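Grasgate guest house bathrooms get a sort-out before the walking season

05/09/2019

If you have ever stayed at a small guest house, you will know that you can tell a great deal about the place from the bathroom, and from the shelf by the basin in particular. Visitors to Grasgate House, on the Stiltdale road, should notice a difference there this autumn, because the house has been going through every one of its 6 bathrooms and clearing, wiping and rearranging whatever had gathered beside the taps over a long and very busy summer.

Rogelio Panganiban, who runs the house, says the idea came to him at the end of August, when he went up to change a light bulb and found four half-used bottles of shampoo, two soaps stuck together and a comb that he is still hoping to return to its owner. The house had welcomed 334 guests since Easter (a very good year, he is pleased to say) and a fair number of them had left a little something behind.

"You put it on one side in case they ring up for it," he told us over a pot of tea, "and then the next family comes, and they think it belongs to the room, so they leave it where it is, and by September you have a museum."

The new arrangement is a simple one. Everything comes off the counter and is looked over, and anything opened or past its best goes out. The basin and tap are cleaned while there is room to get at them properly, and only then do things start to go back: the soap and its dish within reach of the tap, the small bottles along the wall where a sleeve won't catch them. Spare things are boxed up and go to the linen cupboard on the landing, with the name of the room written on the side in thick pen.

The work has been going at the rate of one bathroom a morning, between breakfast and the first arrivals, and the room with the black marble-patterned counter had its turn this week. There was a white basin to work around and an open cardboard box at the back of the counter, with a plastic bag and a red-capped container in it. 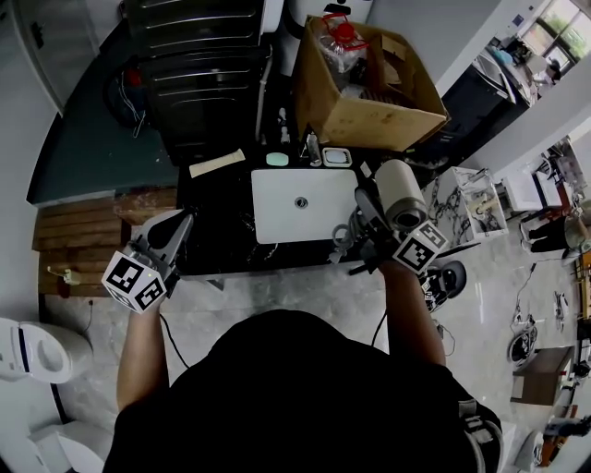 Trujillo, a regular at the house for years, wrote to us to put in a good word for leaving a few things out, saying that a guest who arrives late and tired doesn't want to go hunting in cupboards for soap, and that a bathroom with nothing on the side feels like a hospital. A spare toilet roll in plain sight, the letter went on, is worth more than any number of folded flannels.

Mr Panganiban takes the point, and says that soap, a clean towel and a spare roll will always be out and ready. Guests who have forgotten a toothbrush or a razor can ask at the desk, where there is now a drawer of 40 small items, all new and all free of charge.

He is also keeping a lost property shelf in the hall until the end of the month. So far it holds the comb, a child's sponge in the shape of a whale, a very nice pair of nail scissors and a tartan sponge bag - quite a good one, with a leather pull on the zip. Anyone who thinks one of these might be theirs is welcome to call in at any time before supper, and there will very likely be a cup of tea in it for them.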